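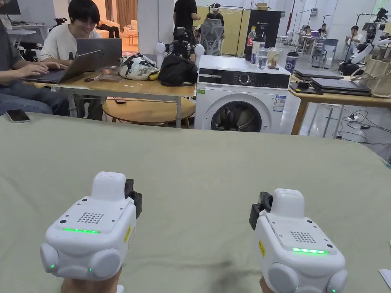 When Svetozár Šťastný joined the Iltix group, he believed that more hours of demonstration would always give a better policy. He does not believe it any more, and he laughs a little when he says so. "I was counting hours like a person who counts calories. Then Frauke asked me which hours, and I had no answer."

Frauke Wiegand leads the study, which the group calls Banenora. It compares two ways of collecting two-handed demonstrations with hand-held grippers. In the first, an operator repeats one task 40 times at one table, in one favourite arrangement of objects. In the second, the operator also makes 40 demonstrations, but the table, the height, the light and the starting place of the objects are changed on a fixed schedule. The total was 1,775 demonstrations, of which 462 were put aside after checking, mostly for lost tracking of one hand.

"People look first at the number we threw away," Wiegand says. "I understand this. But we kept the rule very strict, and we wrote the rule before we collected anything. If you decide later which demonstrations are bad, you will find that the bad ones are always those which spoil your curve."

The result itself is simple to tell. Policies trained on the varied set were a little worse at the favourite table and clearly better everywhere else. What surprised the group was the behaviour of the operators. Adaeze Odukoya, who recorded a large share of the data, noticed that she moved differently in the second condition.

"At the same table I became fast, and also lazy," she says. "My left hand was hardly doing anything, it was only waiting there. When the cloth was at a new height I had to use the left hand properly again, to hold the edge and to follow. I could feel this in my shoulders in the evening."

The group now thinks that part of the benefit comes from here — from the hands of the operator, and less from the colours and shapes of the background. To separate the two effects, they are preparing a third condition, where the background changes but the table stays the same. Šťastný would like to start in August. Wiegand would like to finish the checking software first.

I asked both of them whether the work should be done in a quieter room. Wiegand shook her head. "A policy has to live with people walking behind, with somebody's laptop, with a bottle standing on something. I prefer that it meets these things early."

Odukoya has one more wish, which is not in the paper. She wants every operator to write a short note after each block, in their own words, about what felt difficult. "The numbers tell us that I was slow on a certain afternoon," she says. "They don't tell that I had changed how I hold the sleeve." Šťastný has started to read her notes before he opens the plots.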